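Ernness School Notices – README

Last updated: 19 October 2024

What this is

A collection of public notices from schools in the Ernness district telling families that a school day was changed. Most of them say that a school is closed, opening late, closing early or teaching from home for the day. The reasons given are the ordinary ones: snow and ice, no heating, burst pipes, power cuts, staff illness, a polling station in the hall, a road shut by a fallen tree.

There are more than 1,000 notices in the main file. Each one is stored as the school published it, with a small set of fields added by hand.

The collection was put together by Begoñe Carrasco and Iñaki Aranda. Flynn Hinds wrote the scripts. Olaia Montes did the second reading of the labels.

What is in the folder

notices.csv – the main file, one row per notice
schools.csv – one row per school, with its type and the part of the district it is in
followups.csv – later notices that change or cancel an earlier one
labels.txt – the label list with short definitions
reading_notes.txt – the cases the two readers argued over
scripts/ – the code that builds the CSV files from the saved pages

The CSV files are UTF-8 with commas between fields. Notice text is in double quotes and may contain line breaks, so a plain line count will give you the wrong number of rows. Open the files with a proper CSV reader.

Fields in notices.csv

notice_id – a short code. The codes are not in date order.
school_id – matches schools.csv.
published – date and time the notice went up, in local time. Blank if the page did not say.
applies_to – the day or days affected.
text – the full wording, with names and phone numbers taken out (see below).
change – closed, late start, early finish, home learning, partial, other.
reason – one of the 7 reasons in labels.txt.
reason_stated – yes or no. "No" means the reader worked the reason out from the rest of the text, or from a follow-up.
channel – school website, newsletter, printed notice.
partial_detail – which year groups or buildings, if the change was partial.

"Partial" gives people the most trouble. A school that shuts its infant building and keeps the junior building open is partial. A school that closes for everyone but keeps the kitchen open for packed lunches is closed. If the nursery is run by someone else and stays open, the school is still closed. We went back and forth on that last one, and the discussion is in reading_notes.txt.

Where the notices came from

Nearly all were copied from school websites, either by the saving script or by hand. Okoth primary and the two smallest village schools had no news page for part of the period, so Begoñe asked the offices for printed copies and typed them up. These rows have "printed notice" in the channel field. Spelling mistakes in printed notices have been kept, though a few will be our own typing.

Nothing was taken from private parent groups, text message services or closed apps. That leaves a real gap. Several of the larger schools moved their urgent messages to an app called Alico during the period, and after the change their websites only carry a short line such as "School is closed today, please check your messages". Those rows are in the file, but the reason field is often "not given" and the text is of little use if you are interested in wording.

How the labels were made

Each notice was read by Iñaki, who filled in change, reason and applies_to. Olaia then read a sample of 100 without seeing his answers. They agreed on the type of change in nearly every case and less often on the reason. Most of the differences were between "heating or water" and "building", and we rewrote both definitions afterwards. Iñaki reread every row carrying either label. The rest were left alone.

The sample was drawn before the July additions, so nothing added since then has had a second reading.

If a notice gives two reasons, we used the one given first. A notice that says "because of the icy roads and the boiler fault" is therefore weather. This is crude, and if it matters to your work you should search the text field yourself.

Threats and police matters

A small number of notices mention a message online, a threat or a police request. We left these out of the public files. They need different handling, they are easy to trace back to particular children, and none of us felt able to label them fairly. Please don't use the remaining notices to say anything about how often such things happen in the district. The file cannot tell you.

Names and personal details

Staff names, pupils' names, email addresses and direct phone numbers were replaced with [name], [email] and [phone]. School names were kept. Head teachers' names were removed even though they are public, which makes the sign-offs read a little oddly.

The replacement was done by script and then checked by eye. If you find something we missed, tell us the notice_id and don't quote the text in your message.

Uses we had in mind

We wanted to look at how schools word short-notice changes, how early in the morning they manage to tell people, and whether families are told when the next update will come. Local reporters have used the file to check past closures. It should also do for teaching basic text sorting, as the notices are short and the language is plain.

It is a poor source for comparing one school with another. A school with many rows may simply be one that puts everything on its website. Schools also differ in whether they take old notices down, and we could only save what was there on the day.

Known problems

– Late starts that turned into closures appear once in notices.csv, as late starts. The closure is in followups.csv. Join the two before counting closed days.
– The published time is sometimes the time the page was last edited. We could not always tell.
– Notices saved from the old Okoth site have lost their bold text and their lists. Words may run together.
– A few bilingual notices were cut to the English part by the first version of the script. Flynn fixed the script but the old pages had gone by then.
– "Staff illness" covers everything from one missing cook to half the teachers.

Running the scripts

You only need the scripts if you want to rebuild the CSV files from your own saved pages. Put the pages in a folder called pages, one sub-folder per school, and run build.py. The matching step uses Sesus, which has to be installed separately. Version 2 works and later ones are untested. The script stops at the first page it cannot read and prints the path.

Do not point the saving script at school websites on a snowy morning. They are slow enough already.

Terms

Our labels and notes are free to use, with credit. The wording of each notice still belongs to the school that wrote it. Quoting a few lines is fine by us, but ask the school before reprinting whole notices.

Comments

Cayetano Cifuentes
Thanks for this. I was joining on school_id and got a handful of rows with no match in schools.csv. Are those the schools that merged?

Flynn Hinds
Yes, all of them are the old infant schools. I'll add the old codes to schools.csv with a column for the new one. For now you can leave them out or match on the first part of the code.

Cayetano Cifuentes
That worked. One more thing – some of the applies_to values are a range and some are a list. Is there a rule?

Begoñe Carrasco
A range if the notice said "until", a list if it named the days. The range includes weekends, so take those out before you add anything up. I should have put that in the field notes and will do so in the next update.

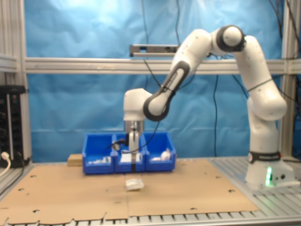

The same goes for half-term. A few notices run up to the break and past it, and we left the dates as the school wrote them. There is no holiday calendar in the folder yet, but Iñaki has most of one and we will add it once he has checked the village schools.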